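March 5, 2024

Marking trials, Kirnel red, second batch. Bench at the Gidholm room, white table. Paper is the Gromari 800 pack, one sheet per run so the edges don't bleed into each other.

Mixed the red a little thicker than last time, 10 ml water to 39 g powder. It still smears more than I want. Streaks mostly go lower left to upper right and they pile up toward the middle and right of the sheet. The left side gets only faint smears.

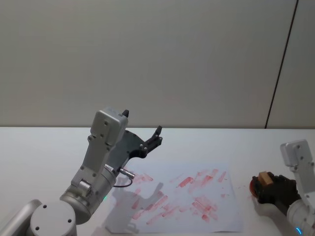 I'd like to try the Joo binder next and leave the powder amount alone. If we change both we won't know which one did it. Also want to tape the sheet at the corners — it lies a bit askew and then the streak angles are no use for comparing.

Table: please wipe the top with plain water only. The solvent wipes leave a film and the red picks it up. Leave the wall panels behind it plain too, no taped notes or charts, as I use that light grey as the background when I judge color.

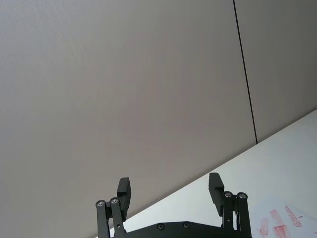 Back edge of the table and the panel seam.

Still to do: label the nine jars, order more paper, find the lid for the small red pot.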